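### 7. Placing the Table

1. Set the assembled Latus round table on a level floor.
2. Leave clearance between the rim and the wall on all sides.
3. Press lightly on the wooden top at several points. If it rocks, return to Section 8 and adjust the feet.

**Caution:** Do not drag the table. Lift it from beneath the top.

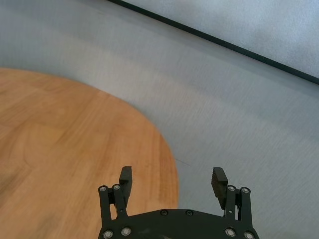
4. Wipe the top along the grain with a soft cloth. Wait 12 hours before placing objects on it.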